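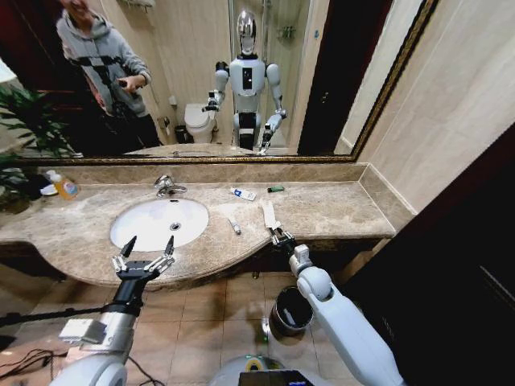 Figure 3. Bathroom station, toothbrush in the right gripper.

4. Working rules for the bathroom station

Our first draft of the rules was copied from the workshop safety sheet at Clalell, and most of it was about guards and fences. That did not suit a bathroom, where the robot and a person share a small tiled floor. Ülle Vanags, who supervised the project, asked us to write new ones and test them over a full block of sessions. The version below is dated 2/28/24 and is the one we used for all 149 sessions in this report.

4.1 People

One operator and one robot in the room at a time. The operator stays where they can see both grippers, directly or in the mirror, and keeps the controller in hand until the arms are parked. Anyone else waits in the hall. If someone opens the door during a run, the operator stops the arms first and talks second.

4.2 Counter

Only items on the task sheet should be within reach. We were not strict enough with this at the start, and small things got left near the backsplash between runs. Glass and razors are banned outright. Soap stays at the far end beside the plant, and the tap stays off for the whole session - the Vuvgate arms are not rated for splashes.

4.3 Floor 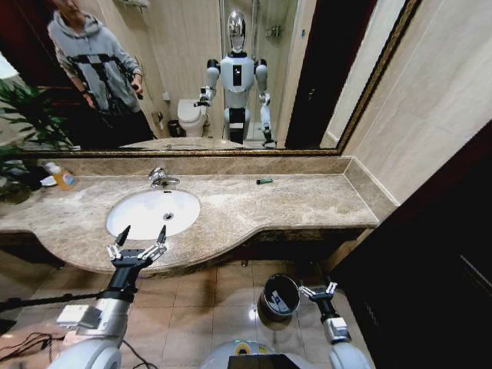 Cables are the rule we rewrote most often. The final wording says they must be kept to one side, behind the operator's line of travel, and checked before power goes on. The Katsaros checklist we started from only asks for cables to be "tidy", and two of us read that word very differently. A wet floor ends the session.

4.4 Logging

Every stop is written in the Clerkura log with the reason, even if the operator only wanted to scratch their nose. We logged 312 stops. Of these, nine were for something on the counter that was not on the task sheet, and four were for cables. The rest were routine, mostly regrasps on the toothbrush handle.

4.5 Changes we would make

The mirror should have its own rule. Two operators said they lost track of left and right when they watched the reflection for too long. We would also like a short written handover when operators swap - at present it is spoken, and details get dropped.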